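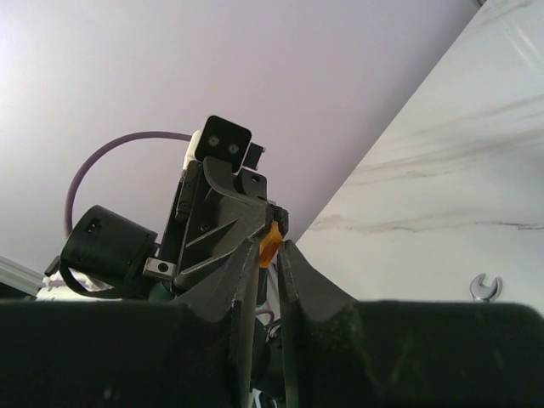
Photo: Fonidska / Clolau press library

How to put in a comment on a draft European labour directive

You don't need to be a lawyer, a lobbyist or even a European to tell Brussels what you think of its plans for working conditions. You do need a free account, a spare evening and some patience with drop-down menus.

1. Find the right file. Search the consultation site by topic, then filter by "open". Skip this and you may spend an hour polishing your views on a proposal that closed last July. I speak from experience.

2. Read the summary first. The last full text I opened ran to 376 numbered paragraphs, 13 of them definitions. The summary was four pages and said much the same.

3. Register. The confirmation email goes to your junk folder, where it feels at home.

4. Write your comment somewhere else and paste it in. The form logs you out without saying goodbye. Check the character limit as you go - mine came to 1,789 on the first try and had to lose a good deal of indignation.

5. Name the article you're talking about. "Article 6 should cover agency staff" gets read. "This is a disgrace" gets filed.

6. Choose whether your name is published. If your employer has a view on the subject, choose with care.

7. Save the receipt number. You'll want it if you write to your member of parliament later on.

Comments can go in using any official EU language, so there's no need to dust off your French.

Last updated 29/03/2020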